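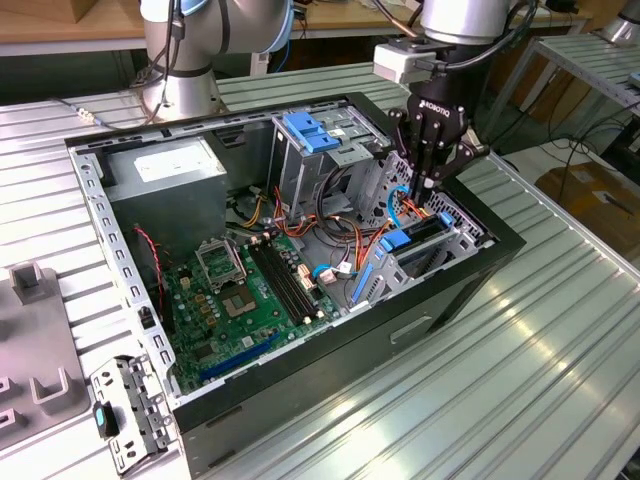
According to Rebecca Marchetti, an old office computer is never thrown out, it is only moved to a room with worse light. She offered this early in the first interview at Brinach and repeated it, with small improvements, in the second. We have adopted it as the working hypothesis of this section, having failed to come up with anything better on our own.

4.2 The afterlife of the desktop

The written policies at both sites are clear about what should happen to a desktop computer at the end of its service. At Brinach it is "released" by the department, "received" by stores and "disposed of" by a contractor. At Sutcliffe the same steps appear under the heading Asset Exit, which suggests a dignified walk through a door. Neither policy allows for a machine that has been released but not received, and it was in this condition that we found most of the retired desktops we were shown.

Staff had a rich vocabulary for the condition. A computer could be "parked," "resting," "kept for parts," or "waiting on Irkov," Irkov being the inventory system used at both sites. "Kept for parts" was the most respectable of these and was used freely by people who, when asked, could not remember a part ever having been taken. One accounts clerk at Sutcliffe described a tower under her desk as a spare. It had been there for 18 months, and she had come to rely on it as a footrest. When stores finally collected it she put in a request for a footrest, which was turned down.

We do not want to suggest that the claim about parts is always empty. The modular build of the ordinary desktop invites it. Most of what is inside can be reached once a panel is off, and memory, drives and power supplies were the items our participants named first when we asked what they might save (Figure 3). The trouble is one of timing. By the time a part is wanted, the machine that wants it has usually been released too, and the donor and the patient are sitting on the same shelf. 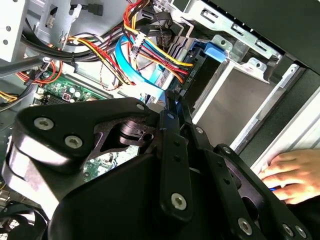
Figure 3. Inside a desktop tower with the side panel removed: wiring, drive cage and part of the motherboard.

Opening the case also had a social meaning that we had not expected. A closed computer was treated as somebody's property, even when that somebody had retired to Plindilberg and stopped answering email. An open one was treated as common land. Several participants said they would never remove anything from a closed case without asking, and then described, with no sign of discomfort, what they had removed from open ones. Who had opened the case in the first place was not a question anyone was eager to take up. In the Brinach interviews the passive voice did a great deal of work at this point ("it had been opened," "the side had come off").

The inventory system made matters worse in the way such systems do, by being correct. Irkov records a desktop as a single object with a single number, and that number is printed on a label stuck to the outside of the case. A tower that has given up its memory and its drive is still, for Irkov, fully present. At the yearly audit the case is found, the label is scanned and everyone goes to lunch. We were shown an audit sheet, signed off on 30th July, on which a machine described elsewhere as "mostly a box" was listed as in good working order. The person who had signed it pointed out that there was no field for "mostly a box," and we had to agree.

It would be easy to read all this as waste, and some of the literature does. We are less sure. Of the 26 people interviewed, only two described the stored machines as a problem, and both of them had recently been asked to give up a room. The others spoke of the collection with something close to affection. It was proof that the department had once been well funded, or a guard against the day when it would not be. Marchetti compared it to a freezer full of soup. She did not say whether she ate the soup.

A more practical objection concerns data. Both policies require that drives be wiped before release, and both leave it to the releasing department to say that this was done. At Sutcliffe the form has a box for it. The box comes already ticked, a feature that the designer of the form defended to us as a time saver, and over three years no form had been sent back with the tick removed. We return to the matter of the form, and to its designer, in Section 5.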